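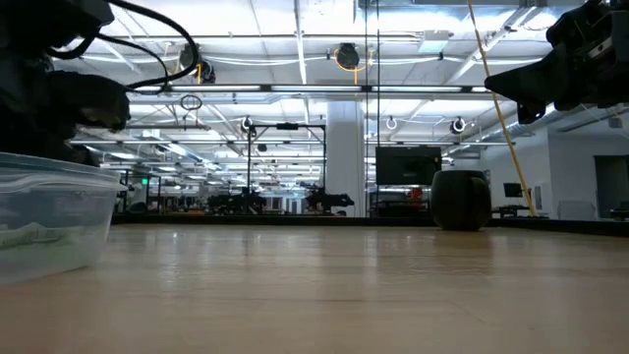
Student Projects / Materials and Storage

Lids, Labels and Leftovers: Which Food Containers Are Worth Keeping?
Wyn Hopkin, Altthorpe
2023-11-10

My project started with a kitchen cupboard that wouldn't close. We had so many plastic containers at home that they fell out whenever anyone opened the door, and I wanted to know which ones deserved the shelf space. I ended up enjoying this far more than I expected to!

I chose translucent containers with clear lids as my main group, like the one at the left of the table. You can get an idea of what's in them without opening them, but the frosted walls hide more than you'd think. A green and white pattern shows through the plastic near the bottom of that one, and it got me wondering how easily people can read a label through a wall like that. So labels became a whole second part of the project.

Method

Each container was filled with 697 grams of water, closed, dried on the outside and weighed. Then I laid it on its side for 23 minutes and weighed it again. I did this 3 times per container and took the average. Any loss meant the lid was leaking. For the label test, I put the same printed card behind each wall and asked classmates to read it from across the table.

Results

The snap lids did really well. Most lost less than a gram, and the best of the lot was an old one from my grandmother's pantry (she was delighted). The press-on lids were all over the place. Two looked the same to me and one leaked from a corner every single time.

Reading through frosted plastic was harder than I predicted. With the card flat against the wall, nearly everyone got it right. Move it back even a little and the letters went soft, though people could still name the colors. I loved this part, and I would happily spend another month on it.

What I would change

The light overhead made bright spots on the lids and the tabletop, and a few readers had to lean to see past the glare. Next time I'd test under a lamp I can move. I also want to repeat the leak test with soup in May, when I can use the school kitchen.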